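Stollbridge Living > People > Tea and Tableware

January 3, 2023
By Teoh

Euan Moffat keeps his tea things where he can see them. When I visited him in Stollbridge, he had already put the kettle on, and he asked me two times if I was hungry before he would talk about cups.

He began to buy colored tableware 13 years ago, when he moved into a smaller apartment and had to give away a large white dinner set from his parents. "I was sad for one week," he told me. "Then I went to a shop in Skavham and bought one cup. It was the wrong color for everything I had, and I liked it very much."

He has no rule for matching. Pale colors are easy to live with, he thinks, and they can stand together even if they come from different shops. "My sister wants all the handles to look in the same direction. I only want that the color makes me calm in the morning."

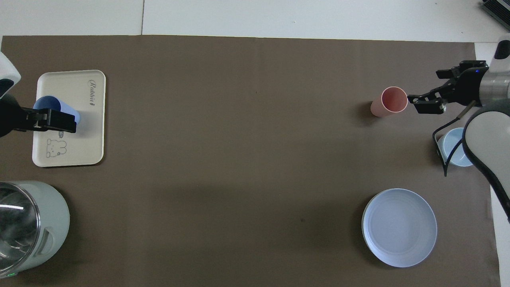 Page last changed: January, by Teoh

The cream tray with the rabbit drawing is the piece that visitors ask for. It has the word "Rabbit" on it in cursive letters, and the blue cup and the pink cup both look good near it. Moffat likes the pink one best for its inside, a deeper salmon than the outside. "When you drink, you see the stronger color," he said. "It is a small thing, but I notice it every day."

I asked about the kettle, which is a pale sage green with a clear glass lid. He said that he waited a long time before he chose an electric one. "I thought it would be ugly on the table. Now I leave it out."

The round plate is lavender-blue, with a wide rim. He uses such plates for toast, and sometimes for orange peel.

Does he buy new things still? Not often. Last winter he gave seven bowls to a neighbor, and he regrets only one of them. He washes everything by hand in the evening, with the radio on, and he does not use the dishwasher for anything with a drawing on it.

"If something breaks, then it breaks," he said, and poured me more tea.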